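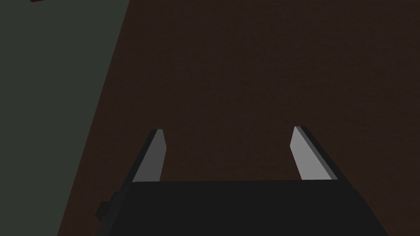 How often should you check the zero on a two-finger gripper?

Once a week is plenty for a cell that runs day shifts, plus once more after any knock, however small it looked at the time. Ours gets done on a Monday before the first tray goes in.

I've been asked this so many times since the last newsletter that I thought I'd write down how we look after the Sembiring cell at our Jinetska unit, start to finish. It's a small cell: one Skandunar arm, a parallel gripper with long flat fingers, a table, an infeed for the blister trays and a guard door that squeaks (I do know, please stop telling me). It packs sample kits for Grovulano and it has been a good little worker, but last November it began dropping things and it took me far too long to find out why.

What happened was this. The arm would go down, close on a carton, lift, and somewhere on the way across the carton would tip and slide out. It didn't do it every time, and it never once did it while I was standing there with a coffee waiting for it. I blamed the cartons. Then I blamed the air line, which was daft, as the gripper on this cell is electric and the air only feeds the tray pusher! I lost most of an afternoon to that.

The real trouble was the fingers. They unbolt from the gripper body for cleaning, and at some point they'd gone back on with a bit of carton dust packed under one of the bases. So the left one stood a hair proud, the two faces weren't meeting flat, and anything glossy just squirmed out of the grip. You could see it once you knew. I closed the fingers slowly on a strip of paper and it held at the tips and came away freely lower down.

So now the Monday check goes like this. Open the fingers all the way with nothing in them and the arm parked over a clear bit of table. Lock off. Wipe both inner faces with a dry cloth first, then one dampened with the cleaner from the yellow cupboard (never the degreaser, it leaves a film). Run a fingernail up each edge feeling for burrs. If you find one, the fine stone is in the top drawer, and go gently. Then check the bolts at the base with the small torque driver. The setting is written on the lid of its box and I'd rather you read it there than trusted my memory.

After that, unlock, step out, shut the door and run the homing routine from the pendant. The fingers should go out, come in until they touch, and go out again. If the closed reading is off by more than the limit on the card, take the fingers off, clean underneath them and start over. Don't just type a new zero in. I did that twice last autumn and all it did was hide the problem until the afternoon.

Last bit is the paper test. Cut a strip from the scrap tray, close on it at slow speed, then tug at the top, the middle and the bottom. It should feel the same everywhere. Do this from outside with the door open and the cell in teach mode, and keep hold of the enabling switch. It's fiddly the first time and then you stop thinking about it.

The whole thing takes me roughly 30 minutes including putting the tools away, which I mention only so the Monday shift stops planning around a ten-minute job.

We ran a soak test once the fingers were back on properly: 344 cartons, 3 drops, and every one of those was a carton with a crushed corner that I'd have dropped myself. I'm calling that fixed. I've also moved the approach point up a touch, so the tips come down past the tray lip with more room to spare. If you load program 101 and the arm looks as if it's stopping too high, that's the new approach and it's meant to be there.

A couple of things still on my list. The spare finger set has arrived but hasn't been fitted or measured, so please leave it in its bag. The cable at the wrist has a bit more slack than I like and I want to re-dress it next time the cell is down - if you're running it before then, watch that it doesn't snag when the arm turns back towards the infeed. And yes, the door hinge, I've ordered the grease.

The check card is in a plastic sleeve on the side of the cabinet. Initial it when you're done, and if the paper test feels odd write down which end was loose.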